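Stoltard opens orders for Huvetti paired hand-held gripper kit

JOVASGATE, August. Stoltard today opened orders for Huvetti, a paired hand-held gripper kit for recording two-handed manipulation tasks without a robot arm on site. The kit is priced at $2,490. The first production run is 200 kits, and shipping starts this month.

Each kit contains a left and a right gripper, hand straps, two marker cubes, a waist-mounted display, a cable set and a hard case. One gripper weighs 519 grams with its cube fitted. The finger pads can be changed with a hex key. Spare pads are sold separately.

"Most of the changes from the pilot units are in the strap and the cable routing," said Tineke Dewulf, product lead at Stoltard. "Operators were stopping to readjust. We moved the cable exit and widened the strap."

Recordings are exported with Visser, the company's desktop software, which aligns the left and right streams and flags sections where marker tracking was lost. A Visser license for 2 workstations is included. Further seats are billed yearly.

Paired grippers in use with operators at a site with brick walls. 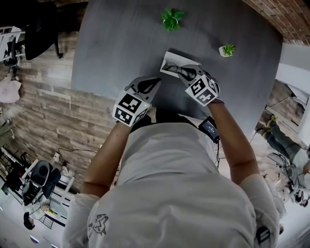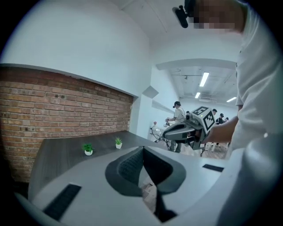 Existing pilot customers can exchange their straps at no charge until the first run is sold out. Firmware from the pilot units is not compatible and must be replaced before use with Visser.

Orders and technical questions: Jamila Hettiarachchi, sales desk, Stoltard. Press contact: Gijs Segers.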